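Sunday, August 26, 2018

So I finally went to the Fedasier open day, the one I'd been going on about since July. I left the house way too early, parked a long walk from the door (my own fault) and still ended up behind a big family from Petchrat in the line for badges. Mine said visitor 605, so it was a popular day out!

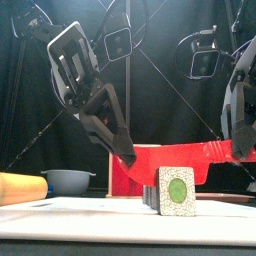
I like robots best when they're doing boring household stuff, and the two-arm demo was the one I'd come for. The program behind it is called Modov, and the table looked like somebody's kitchen drawer had a fight with a toy box. A gray bowl, a row of little speckled blocks with a green dot on the front one, and a long red scoop with both grippers hanging just above it. I stood there grinning like a kid.

The talk was short and pretty relaxed. The woman at the microphone explained that getting two arms to share one job is much harder than running them separately, as each one has to put up with whatever the other is doing. I've moved a couch with my brother, so I get it. 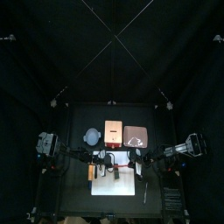

Prasanna Gunawardena reckoned the slow pace puts people off, and that they'd draw a bigger crowd if they ran everything at double speed. I disagree! Slow is what lets you follow along and guess what comes next, and half the fun for me was guessing wrong.

I stayed for 3 rounds, then went off for coffee and a look at the Reltance booth in hall 11 (nice folks, free pens), and then of course I wandered back again. 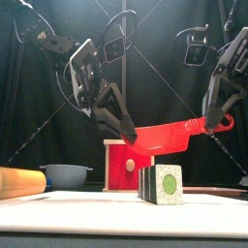
Do you need to know anything about robots to enjoy a day like this? Not a thing, just wear comfy shoes and ask whatever pops into your head.

I asked plenty. My favorite answer was about why they bother with ordinary kitchen things, and it was simply that ordinary things come in awkward shapes.

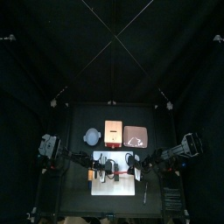

Both arms over the board at the Modov demo.

I got home with sore feet and four pens, and I've already put my name down for the next one.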